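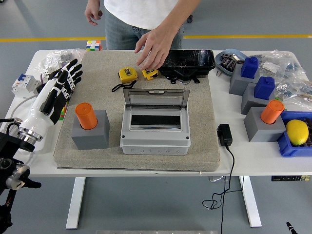
Every few years somebody decides the household toolbox is broken and sets out to fix it. The latest attempt comes from Fidik, a subscription outfit working out of an old wool store in Bratemdale, and it costs 301 dollars for the first year. For that you get a starter crate, a laminated card of jobs and a promise that you'll never again stand in a hardware aisle wondering what size anything is.

I've been living with the crate for a winter. I have doubts.

Start with the tape measures, of which there are 2. The big one is for rooms, according to the card, and the small one is for "everything else". I have owned a single tape measure for most of my adult life and have never felt the lack of a junior partner. I will concede the little one has migrated to the kitchen drawer and gets used more than I'd like to admit, mostly for checking whether a baking tray will fit the oven before I buy it. The big one went to the shed, where the last big one went.

Then there is the electrical end of things. A small distribution box with a see-through lid is a handsome object, and a row of round knockouts is oddly tempting to anyone with a thumb. But what is the average renter meant to do with it? In this country fixed wiring is work for a licensed electrician, and the card says so in type I had to take to the window to read. Fidik calls the box an "awareness item". My brother-in-law, who is a sparky, called it something else.

Myfanwy Lougher, who put the crate together, is unbothered. "People are frightened of the grey box on the wall," she told me. "If they've held one, opened the lid, looked at where the breakers sit, they ask better questions when the electrician comes." She has run 14 evening classes on this principle at the Gwilliam hall in Bratgate, and the one I sat in on was cheerful and well attended. People passed breakers around the table and flicked the little switches on and off. Whether any of them went home and labelled their switchboard is another matter, and she doesn't keep a record.

What I can't get past is the storage. Real toolboxes fill up by accident. You buy a spirit level for one shelf, inherit a tin of screws from an uncle, and 6 years later you have a collection that fits your house and no other. A crate that arrives complete has none of that history, and mine also arrived without a decent screwdriver, an add-on at extra cost.

Lougher says the next version will have one, along with a proper tray for small parts. Good. Loose fittings in plastic bags are how things get lost, and I have the vacuum cleaner bag to prove it.

The renewal notice came in August. I've kept the small tape measure out on the bench while I think about it – the rest is back in the crate, under the ironing.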